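Notebook – sorting table, August

9:10. Wiped down the white table with the diluted cleaner and a microfiber cloth. The smudges on the surface don't come out with this cleaner. Tried a second pass with more pressure and got the same result. Leaving them. If anyone wants to try something stronger, test it on the underside first and write down what you used.

Carried over from last time: the Bollthorpe tubs are out. They were the right size but the walls were too tall, and from a seated position you couldn't tell what was already inside. Anitha Mathew suggested going to wicker and I agree. The Ginarwood supplier has rectangular ones that stack when empty, and the rim is smooth enough that nothing snags on the way in. The Navarro ones are cheaper but two of the last batch arrived with loose strands on the inside corner. I picked the ends off with pliers and put them on the shelf for dry storage only.

Goal for this session is to settle the layout for the two-category sort, fruit and office supplies, and write it down well enough that it can be put back the same way after lunch or by somebody else. Last month we lost most of an afternoon to a layout that nobody had recorded.

9:35. Labels. First idea was printed cards in holders. The holders fall over when the baskets get nudged, and the cards pick up glare from the ceiling lights. Second idea was masking tape with marker on it, which left a raised edge. Went with Anitha's suggestion of writing straight on the table with a thin black pen. Tested the pen on a corner of the scrap board first – it came off with alcohol after 35 minutes, no ghost. Did not test overnight. Please don't swap in a permanent marker because it happens to be closer.

Wrote everything lowercase and spaced the letters out. Anitha would like them thicker. I'd like to keep the thin pen for now and see if anyone has trouble reading it. The label goes under its basket, on the near side, so it can still be read once the basket is full.

10:05. Baskets angled. We had them square to the table edge to begin with and it looked tidier, but reaching to the far corner meant leaning over the items. With the left one turned on the diagonal the long side comes toward you and the reach is shorter. It does use more of the table.

Items go between the baskets at the start and both categories stay mixed. I don't want the fruit bunched up next to the fruit basket, since then you can just sweep it in and there's no sorting to speak of.
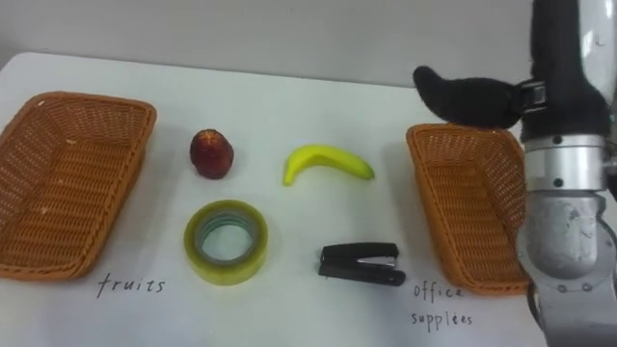 For the record, the top row today is one red fruit and one banana, and the clear tape is in the bottom row, laid flat. Left basket is for fruits. Baskets start empty every time, so check them before you reset.

10:40. Notes on the things themselves.

Banana: fine on its side. It spins a little if you bump the end. It doesn't matter for the sort but it does matter for putting the layout back, so set it down last. Replace it when it goes soft. Yesterday's had a split near the stem by the end of the day and left a sticky patch that I had to clean up before I could write the labels again.

Red fruit: rolls if it isn't seated properly. Turn it until it finds its own flat spot, then let go. I thought about putting a dot of putty under it and decided against it, because the putty comes along when the fruit is picked up and ends up in the bottom of the basket.

Tape: always flat. On its edge it goes straight off the table. Press the loose end down before each run. If you can't find the loose end, run a fingernail around the outside until it catches, then fold over a small tab. I would rather have the tab than spend another five minutes looking for it.

11:15. Wicker sheds. After the morning there were small bits of strand on the tabletop where the left basket had been slid back and forth. Lift the baskets, don't slide them. I also turned each one over and tapped the bottom out above the bin. Put a soft brush in the drawer under the table for this. The brush belongs to the table now, please don't take it to the paint bench.

Sliding also rubs out the labels. The last letter of one went faint after a few moves and I rewrote it. Same cure, lift them.

11:50. Talked over basket size with Anitha. She thinks the next one down would leave more room in the middle. I measured and she's right, but a large banana would then stick out over the rim. We're staying with the present size until we know whether bananas stay on the list. The Prorkham order sheet still shows the old tubs, item 933. Needs to be changed before anyone reorders, or we'll have another carton of those in the hallway.

1:20 p.m. Back from lunch. Reset from the notes above without looking at the photo, then compared. Baskets were good. The banana was a bit too close to the front and the tape was too far to the right. The written description isn't enough on its own for the middle of the table, so I'm going to tape a print of the photo inside the drawer.

Also considered light pencil marks for where each item sits. Anitha is against it, she says people will start placing to the marks and every run will be the same. Fair point. We'll keep marks for the baskets only, tiny ones at the corners, and let the items vary within reason.

2:45. Budget for baskets, labels and odds and ends is 3,000 for the whole bench, and this table has hardly touched it. Would like to spend some on a better cleaner and a spare pair of baskets from the same supplier, before they change the weave.

To do:
– fix item 933 on the Prorkham sheet
– overnight test of the pen on scrap board
– print for the drawer
– fresh bananas, on the green side
– ask Anitha if she still wants the thicker lettering
– find out who has the good pliers

Stopped at 3:30. Labels left on the table, fruit in the fridge, tape back in the drawer with the tab folded.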